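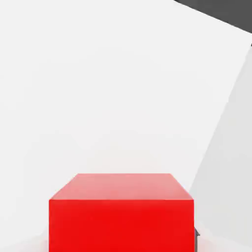 Zervas Park packed out as Bensaid brings the fun to charity sevens

2/24/24

There were kids on shoulders, kids on the fence and at least one kid up the big fig tree behind the scoreboard when Othmane Bensaid jogged out at Zervas Park for the annual Pastano Sevens -- and the noise when his name was read out could have been heard down at the harbour.

The Unport midfielder grew up four streets from the ground and played his first junior season on this very pitch, back when the far corner was mostly sand. He came home for the day to captain the Pastano Old Boys in a friendly against the Allano Social Club, and he didn't spare the effort. He scored twice, set up three more and ran himself into the ground in a match that finished 7-5 to the Old Boys, a scoreline that doesn't do justice to how close it was for most of the afternoon.

A crowd of 1,000 turned up, easily the best the event has had, with money from the gate going towards new lights for the junior training pitch. The old ones have been on the blink since January, and the under-12s have been finishing their sessions by the glow of parked cars.

Allano started the brighter of the two sides. They play together every week in the social competition and it showed, with the ball zipping around in little triangles while the Old Boys were still working out who was meant to be marking whom. They were two up before Bensaid had touched the ball more than a handful of times, the second a lovely chip from the right that drifted over the keeper and in off the far post. Even the home fans clapped that one.

Then the favourite son woke up. He picked the ball up just inside his own half, went past one challenge, nutmegged the next bloke (to a huge roar, and a very good-natured shove from the victim) and rolled it across for a tap-in. A minute later he was at it again, this time finishing the move himself with a low shot from outside the area. Two all, and suddenly everyone who had wandered off to the sausage sizzle was wandering back, bread in hand.

The sides couldn't be separated at the break. It was 3-3 after the Old Boys had gone ahead from a corner and then given the lead straight back with a dozy pass across their own goal. Half-time stretched on well past its scheduled end as Bensaid signed boots, shirts, a plaster cast and the lid of an esky. He was still signing when the referee blew the whistle to get things going again, and he had to sprint back on with a marker in his hand.

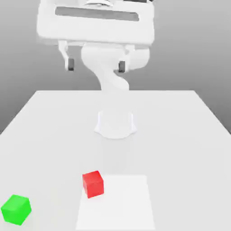 White robotic arm above a white table, computer-rendered.

The second half was, if anything, even better. Allano went 4-3 up with a free kick that took a wicked bounce on the hard ground, and their keeper followed that with a string of cracking saves. One of them, a full-stretch fingertip job to keep out a Bensaid volley, had the man himself applauding with his hands above his head.

It took a penalty to get the Old Boys level, and there was a bit of grumbling from the Allano bench over that one. Bensaid could have taken it. The crowd certainly wanted him to. He handed the ball instead to the youngest player on the pitch, a 16-year-old defender called up from the Pastano juniors that morning when somebody's hamstring went in the warm-up. The young fella took a long run-up, shut his eyes (he admitted this afterwards) and smashed it straight down the middle. The pile-on by the corner flag went on for so long that the referee added time for it.

From there the Old Boys found another gear. Bensaid threaded a pass through a gap that didn't seem to be there for the fifth, then scored his own second for the sixth, cutting in from the left and curling it into the top corner. That was the goal of the day, and the one every kid in the park was trying to copy against the clubhouse wall an hour later. Allano pulled one back with a header, had another cleared off the line, and threw everyone forward, keeper included. The Old Boys broke away and walked the seventh into an empty net.

"I've played in front of bigger crowds, but I don't think I've ever been that nervous," Bensaid said afterwards, sitting on the grass with an ice pack on each knee. "My old coach was watching. My aunties were watching. You can't hide from your aunties."

He was full of praise for the other mob, too. "They were the better side for long stretches. Their keeper was unreal. If he wants a trial, tell him to ring me."

Bensaid is due back with Unport for training next week, and the club will be pleased to hear he came through the match with nothing worse than a grazed elbow. He said the season had been a hard slog so far, with injuries biting and a few results going the wrong way, but that the dressing room was in good spirits and he expected better things in the run home.

Before the main event, 300 juniors took part in a skills morning spread over the two back pitches, with dribbling races, shooting at targets and a keepy-uppy contest won by a nine-year-old from the Allano girls' side. Bensaid had a go at beating her and gave up with a grin after his third attempt. He also donated 20 new match balls to be shared between the Pastano and Allano juniors, which were put to use straight away.

There was a raffle, a cake stall that sold out before kick-off, and a parents' match on pitch two that finished scoreless and produced more sore calves than shots. A signed Unport shirt fetched the top bid of the day in the auction, after a spirited contest between two dads who were each sure the other would drop out first.

Players from both sides stayed on until dusk, with the goals still up and a game of twenty-odd a side going on between them -- no bibs, no referee, and Bensaid in goal.

Next year's sevens will again be held at Zervas Park. Teams wanting a spot can put their names down at the Pastano clubhouse, where the sheet is already filling up. Allano's name is on the top line, with "REMATCH" written beside it in capitals.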